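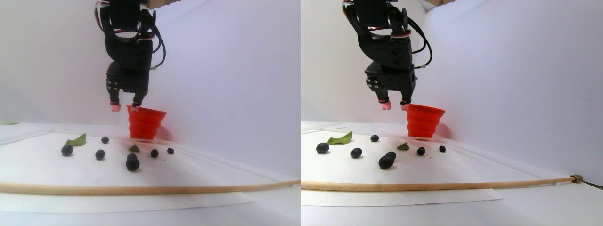
From: Meirion Craddock
Date: 26 Aug 2019
To: Grostosley Growers list
Subject: Re: [growers] picking into what?

Replying to the list and not just to Price, as I have now had this same argument at two picnics and would like it on record.

Price wrote:
> I've gone over to the red squashy cups for the blueberries, the
> folding silicone kind. They take up no room in a pocket. My other
> half says they tip over and hold nothing. Is anyone else using
> these or am I the only one who fell for it? Also, do you strip
> the leaves off before or after you weigh?
>
> Price, Ultura row, plot 40

You're not the only one. I have two, both red, because red was what the shop had. They do tip if you set them on grass. Set them on a table and they behave, and the flared rim forgives bad aim, which at my age is worth paying for. As for holding nothing, I got 84 grams in mine before the pile started rolling off, and that was without pressing down. Anyone who presses down is making jam.

For sorting, I put white paper under everything. On our old green oilcloth I once missed more than 300 berries' worth of stems, or so it felt when I ate the muffins. Against white you can see the dark ones, the blue ones and the bits of leaf, and you can stop pretending the bits of leaf are berries.
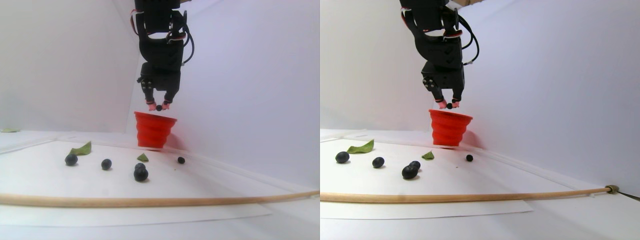

One berry over the cup, the others still out on the white with the leaves.

Going singly is slow, I know. I don't recommend it for the whole crop unless you have a long radio play to get through. But for the ones you mean to give away it's the only way to catch the soft ones, and Prestumora (my back row, for the newer people) was full of soft ones after that wet spell in July.

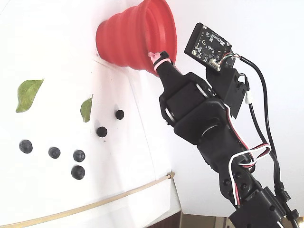
On leaves: before. Always before. A leaf weighs next to nothing, but it gets down into the pleats of the cup and you find it a week later in your coffee. I keep a couple of the bigger ones back for the plate, because my sister thinks it looks professional, and the torn bits go in the compost.

Washing is the one place I'll side with your other half. Those ridges hold on to juice. Open the cup all the way, use a bottle brush, and let it dry open — folded up damp, mine smelled like a gym bag.

I still owe someone a bucket from the last work day. It has a 300 painted on the side and I have no idea why. Claim it by the gate.

Meirion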